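Residents' Association > Meetings > Minutes

Grokutmont Court Residents' Association: minutes of the October meeting

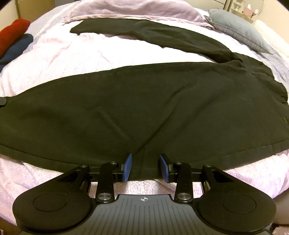
Page last changed: Tuesday, 9.40 pm

Held in the ground floor lounge, 7 pm. Afaf Rizk in the chair. Apologies from flats 6 and 19.

1. Minutes of the last meeting

Agreed, with one correction. The bin store door was reported as "repaired". It was looked at. The minute now says "looked at".

2. Laundry room: the Kaltareo proposal

The chair read out the offer from Kaltareo, who would take away our present washers and dryers and put in their own, paid for by phone through something called Tellow. The letter promises lower bills for everyone. Flat 11 asked lower than what, as no present figure appears anywhere in the letter. The chair had asked Kaltareo the same thing and been sent the letter again.

We spent 2,337 pounds on the laundry room last year, counting power, water and two call-outs. Kaltareo say their machines use "up to" a third less. Flat 3 said "up to" covers nought as well. It was also pointed out that the contract runs for seven years and the price per wash is fixed only for the first.

Flat 14 spoke in favour. The dryers are old, they leave jeans damp at the waistband, and she is tired of finishing everything on a radiator. There was general agreement about the dryers. There was less agreement that this is an argument for Kaltareo in particular.

Flat 8 has no smartphone and does not intend to get one. Kaltareo's answer is a card, which can be topped up "at participating outlets". The chair will ask for a list of the outlets. If the nearest is across town we can treat that as a no.

Decided: nothing to be signed. Chair to ask for the present price per wash at two other blocks that use them, with names of people we can ring. Flat 3 to get a quote from Hrynyshyn for two new dryers bought outright.

3. Drying on the balconies

The managing agent has written again asking that no clothes be hung where they can be seen from the road, saying it "affects values". Flat 16 asked whose values and by how much. No one present had heard of a sale falling through over a pair of trousers. Reply to be sent saying the lease mentions carpets and rugs, and asking which clause they rely on.

4. Lost clothing

The shelf by the sink is full again. Proposal to clear it monthly carried, though the same was carried in spring and the shelf is as it was. Items to be bagged and kept a fortnight first.

5. Reserve fund

Stands at more than 400 pounds over what was forecast. Flat 11 thought this was because the window cleaning has not been invoiced. Chair to check before anyone gets ideas.

6. Any other business

Hall light still on a timer that suits a sprinter. Raised with the agent, who have "logged" it.

Meeting closed 8.35 pm.

Comments (3)

Flat 14: I did also say the washers are noisy. Please add.

Ground floor back: Has anybody read clause 9 of the Kaltareo thing? They can put the price up with a month's notice after year one, and we can't leave.

Flat 8: My sister's block has the card. She keeps it in a drawer and goes to the launderette.

Contact the chair: note through the door of the lounge | © Grokutmont Court Residents' Association | Back to top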